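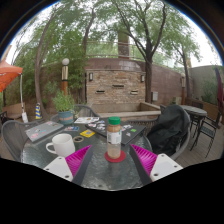 Lescombe Garden Room and Patio
Progress report to the Cakbridge Fund
June 6, 2020

Dear Flora Guthrie,

Thank you again for your patience with us this spring, and for the kind note you sent in with the second payment. I read it out to everybody over lunch and it was very well received. I promised you a proper account of how the outdoor part of the project is getting on, and I am afraid you are going to get a fairly full one, as there is a lot I want to tell you!

The patio first. When you visited, it was a place people walked across on their way to somewhere else. Now it is where most of us would choose to sit if we were given the choice. The round table with the green glass top has turned out to be the best thing we bought, and I say that as the person who argued for the long bench. People put everything on it. On an ordinary working day you will find a couple of closed laptops pushed back out of the way, somebody's mug, a flowerpot, papers, stickers, and whatever seasoning came out with the food and never went back in. The red coaster lives out there too. I had worried about the glass getting scratched, but apart from needing a good wipe (it shows every fingerprint, I should warn anybody else thinking of one) it has given us no trouble.

The table cost $85 secondhand, against the $100 we had set aside, and the difference went toward plants. The Planda chairs came to $65 for the set. One of them rocked, and Seok sent us new feet for it without any fuss.

Shared lunches have been the nicest surprise. They were only a line in the application, if you remember, and I nearly took it out. We have been eating outside whenever the weather lets us, in small numbers and with plenty of elbow room, and people bring their own plates. The cooking is plain, so there is a good deal of shaking of bottles at the table, and strong opinions about how much is enough. Then the plates are cleared, the laptops are opened and the afternoon's work gets done in the same spot.

There are 2 things still to finish. The first is shade. By early afternoon the sun is full on the table and it is hard to read a screen, so we would like to put up a simple canvas sail before the end of June. The second is somewhere to keep the small stuff, meaning the salt, the tape, the pens and so on, so that it isn't carried in and out all day. A lidded box by the door would do it. I have a price for the sail and am waiting on one for the box, and I think both can come out of what is left in the furnishing line. Please tell me if you would rather see the figures before I order.

The planting is behind, I'm sorry to say. The herbs went in late and the parsley has sulked ever since, though the mint is already trying to take over.

Do come and have lunch with us when you can. Any day but Monday.

With warm thanks from all of us,
Wilma Innes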